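Household and Shop-Floor Chores Programme
Progress report to the Drosell Fund
Period: April to 31st July
Prepared by the Proltton project office

1. Purpose of this report

The Fund asked whether machines can yet be relied upon for ordinary chores in the home and on the shop floor, and what further support would be justified. This report sets out the work completed in the period, the findings so far and the matters on which we seek the Fund's agreement.

Work on paper handling, with hand-held grippers: 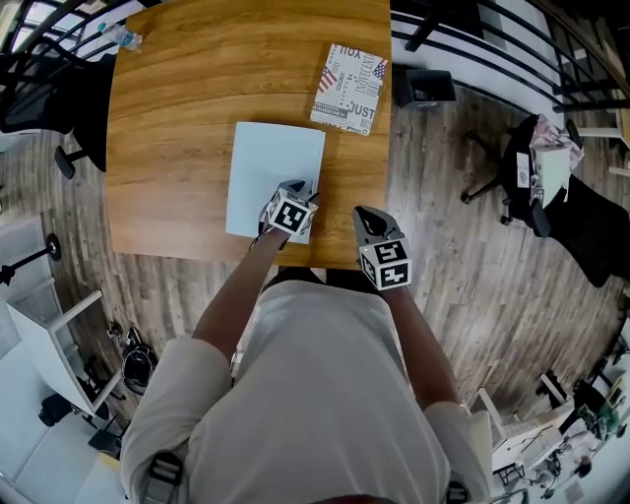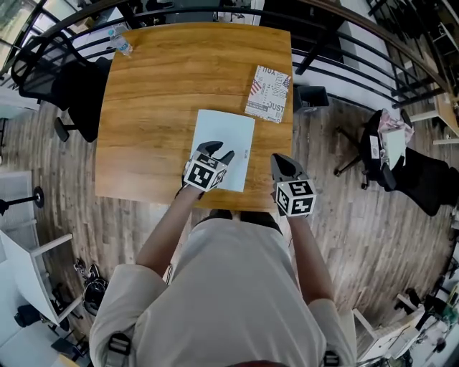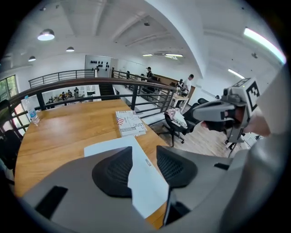 2. Work completed

The programme has two strands. The first, Salinas, covers tasks found in most homes: clearing a table, folding cloths, sorting post and putting away light items. The second, Jiltell, covers small retail premises, where the tasks are facing up shelves, replacing price cards and returning stray stock.

By the close of the period the programme held 902 recorded demonstrations by people across both strands. Of these, 224 concern paper and card. We gave that group more time than the original plan allowed, as both strands depend upon it. Post cannot be sorted, nor a price card changed, unless a thin sheet can first be picked up from a flat surface.

3. Findings

Firm objects of moderate size present the least difficulty. Boxes, tins and full bottles are now moved between known positions with little need for correction, provided that the surface is reasonably clear. We consider this part of the work ready for a longer trial.

Thin and soft items remain well short of the standard required. A person slides a sheet to the edge of a table, or lifts a corner with a fingernail, and does so without thought. The machine tends to press too hard and crease the sheet, or too lightly and leave it where it was. Performance is better on card than on writing paper. Cloths can be folded once with fair success, but the second fold is often poor and the result would not satisfy most households.

Speed is a further concern. Even where a chore is finished correctly, it takes considerably longer than it would by hand. This may be acceptable in a home when the occupants are out. It is unlikely to be acceptable in a shop during opening hours, and the Jiltell trial shops have said so plainly.

Our present answer to the Fund's question is that machines can perform certain single steps dependably, but cannot yet be left to carry out a complete chore without supervision.

4. Variance from plan

Shelf work under Jiltell began later than intended owing to delays in agreeing access to premises. The folding tasks under Salinas were reduced to allow for the additional paper work. Spending remains within the approved total, although the balance between staff time and equipment has moved towards staff time.

5. Next period

We intend to complete the paper and card tasks, resume folding with a narrower range of cloths, and begin supervised trials of shelf work outside opening hours. Each trial will record the number of times a member of staff has to step in, which the shops regard as a more useful measure than success alone.

The Fund is asked to approve the following:

The transfer of unspent equipment money to staff time for the next period.

An extension of the Jiltell strand to make up the time lost over access.

A written reply on both points would allow the shop trials to be booked before the autumn stocktake.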